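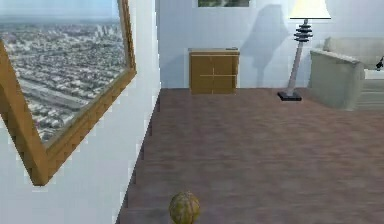 How to paint a living room in one weekend (by yourself)

Updated Sat 4 February

Quick one because I keep getting emails about this. Did our front room last month, second time in three years, and wrote it down as I went. Two walls white, one pale blue, ceiling left alone. If your ceiling needs doing, do it first, different page.

Before you buy anything

Measure. Length of each wall times height, add them up, take off doors and windows. Mine came to 430 square feet of wall. The can tells you what a gallon covers. Go by the can, then remember two coats. People forget the two coats and end up back at the store Sunday at four.

I bought at Reinholz in Plellbridge. They'll mix a sample pot while you wait. Get the sample pot. Paint a big patch, two feet across at least, next to the trim and another one in the darkest corner. Look at it in the morning and again with the lamps on. The first blue I picked went gray at night, very depressing. Went one shade lighter and it was fine.

What you need

Paint, obviously
Primer if you have bare patches, stains or a dark color underneath
Roller frame, two covers, extension pole
2 inch angled brush – spend money on this one
Tray plus a couple of liners
Painter's tape, the medium tack kind
Drop cloths, canvas if you can. Plastic slides around
Spackle, putty knife, fine sandpaper
Bucket, sponge, dish soap
Screwdriver for outlet covers
Damp rags, more than you think

Friday night

Clear the room. All of it if you can, otherwise push everything to the middle and cover it. Take down curtains, rods, hooks. Outlet covers off, screws taped to the back of each cover so you dont lose them. I lost them the first time. Turn off the power to the outlets before you go near them with a wet brush.

Wash the walls. Warm water, bit of dish soap, wipe again with clean water. Above the radiators is always filthy. Let them dry overnight.

Fill the holes now too. Press the spackle in, leave it slightly proud, sand it flat in the morning.

Saturday morning

Sand the filler. Wipe off the dust. Spot prime anything you filled, or you'll see dull patches through the top coat for ever. Primer needs an hour or so, read the can.

Tape. Baseboards, door casing, window trim. If your trim is stained wood be fussy here – white paint gets down into the grain and into the little grooves of the molding and you will be picking at it with a toothpick. Run a putty knife along the edge of the tape to seal it. Stepped or bevelled trim, only tape the part that touches the wall, don't try to wrap the whole profile.

Tape on old varnish: test a small bit first, leave it an hour, pull it slowly. Rosario Martinelli wrote in to say his took the finish clean off. So, test.

Saturday, first coat

Cut in first. Brush a band two or three inches wide along the ceiling, down the corners, along the trim. Dip the brush a third of the way, tap it on the side of the pot, don't wipe it. Do one wall, then roll that wall while the edge is still wet. Then the next wall. If you cut in the entire room and roll afterward you get a picture frame effect around every wall.

Rolling. Load the roller, roll off the extra on the ramp. Start a foot from the corner, go up and down in overlapping strips, then one light pass top to bottom to even it out. Don't press. If you hear it getting sticky and loud you need more paint.

Where two colors meet in a corner: do the lighter one first and go slightly around the corner with it. Let it dry properly. Then tape and do the other one, or freehand it if you have steady hands. Mine are not steady.

Keep a window open but not a gale, it dries too fast and you get lap marks. January was not ideal for this. I had the heat on low and one window cracked, worked ok.

Between coats

Four hours for most water based paint, longer if it's damp out. Wrap the brush and roller tightly in plastic wrap and put them in the fridge, no need to wash them. Look at the walls with a flashlight held flat against the surface, you'll see every drip. Sand those off before the second coat.

Sunday

Second coat, same order. Goes much quicker.

Pull the tape while the last coat is still a bit tacky, back on itself at an angle, slow. If it has dried hard, score along the edge with a sharp knife first or it'll peel strips off the wall.

Covers back on Monday. Furniture back against the walls, give it a few days. The paint feels dry but it marks really easy.

From the inbox

Rhonda Sawatzky asks about satin or eggshell. Eggshell for a living room. Satin shows every bump.

Emmanuel Shirima asks if he can skip washing in a new house. Wipe the dust off at least, drywall dust is the worst.

Wim Timmermans – yes you can roll over old wallpaper, no I wouldnt.

Next page is doors. Still writing it.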